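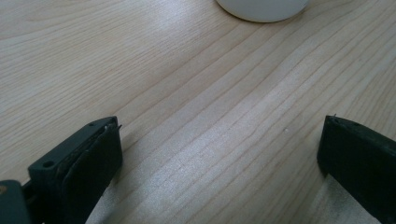 Session 8: Looking at a Tabletop - Grain, Shine and Everyday Care

Rosbridge Evening Courses, Home and Furniture
Notes by Pierina Messina

Print this page | E-mail this page

Welcome back, everyone, and thank you for the lovely conversation last time, which ran well past the break and which I'm afraid is the reason we never got to tabletops at all. So we'll give them the whole evening now. Please bring these notes with you, and a soft cotton cloth if you have one (an old T-shirt is perfect, and much nicer to work with than anything you'll find in a store).

Reading the grain

Before you clean, oil or sand anything, spend a minute just looking. On a pale top like the one at the head of these notes, the lines can be tight and straight in one part and then open out into long, sweeping arcs in another, all on the same table. Boards get that curved figure when the saw passes through the growth rings at a shallow angle. Straighter, closer lines usually come from a cut nearer to square with the rings. I'd like you to find both kinds on your own table at home and make a little pencil sketch of each. It doesn't have to be pretty!

Follow the lines with your finger as well as your eye. Whatever direction they run is the direction your cloth should travel, and your sandpaper too, if it ever comes to that.

What the glare tells you

A smooth, slightly glossy surface throws back a band of light, and inside that band the wood looks whiter and the grain seems to fade. Gianni Amato worried over this for a whole session last spring, certain he had bleached his table, until we pulled the blind down and his lovely warm color came right back. Move your head, or move the lamp, before you decide that something is wrong with the finish.

Glare is useful, though. Crouch until the light skims across the top and you'll find the dull spots, the old rings and the sticky patches that hide when you look straight down.

Cups, jars and other things that stand around

Most of the marks people bring to me were left by something round. A white base on pale wood makes such a soft shadow that you can easily forget it's there, and then it stays there all week. Lift, don't slide - a speck of grit under a jar will draw a fine scratch right across the grain. Check the underside of your pottery as well, and if the foot ring feels rough under your thumb, stick on a bit of felt.

For a cloudy ring, start gently:

- Wipe with a barely damp cloth, along the grain, and dry at once.
- Leave the top bare overnight.
- If the ring is still there in the morning, write down where it is and stop. We'll look at it together.

I know it's tempting to reach for the stronger stuff, but please wait for session 14, when Renzo Orlandini comes over from Cidon to talk about finishes. He has mended far more tables than I have, and he's very patient with questions.

For next time

Bring your 2 sketches and a note on which way the window light falls across your table, morning and evening. Rebecca Ruggiero still has the Veloso sample boards, so if you'd like to borrow one, ask her at the tea break.

Questions: Rosbridge Evening Courses, extension 2911
Back to top
This site uses cookies to remember your settings. Accept | Manage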